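Saturday, August 24, 2019. Sallville shop, back bench.

Parts tidy day. Wanted the Padilla drawers done before lunch, didn't happen. Sorted fasteners from the Cesterow job first. 241 hex bolts in the keeper bin, 223 washers, rest to scrap. Five drawers still have no label. Old labels peel if you get a nail under the corner, dont use the scraper, it marks the fronts.

Vusico covers next. All the white ones together on the middle shelf, gray ones lower. Tape on the lids for now, proper labels when the printer has ribbon again.

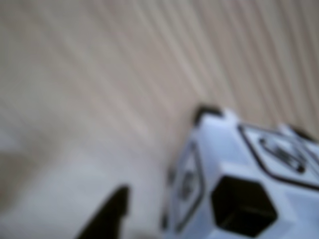
Cleaning notes for white housings, so I stop redoing this. Damp cloth first, then dry, then a soft brush for the corners. Dust goes straight for the recesses and sits there. Thin outlines round the panels need the brush too, cloth just skates over. Big six-sided opening gets brush only, no cloth pushed in, lint stays behind and you spend ten minutes with tweezers. Raised rim around it wipe last, clean side of the cloth. No solvent on anything white untill we know what the finish is. Used up the 1000 ml bottle of soap mix, made a fresh one, date on the cap.

Still to do: label the five drawers, order ribbon, move the Padilla boxes off the floor. Full count can wait for December. Tweezers are in the top drawer, left side, PUT THEM BACK.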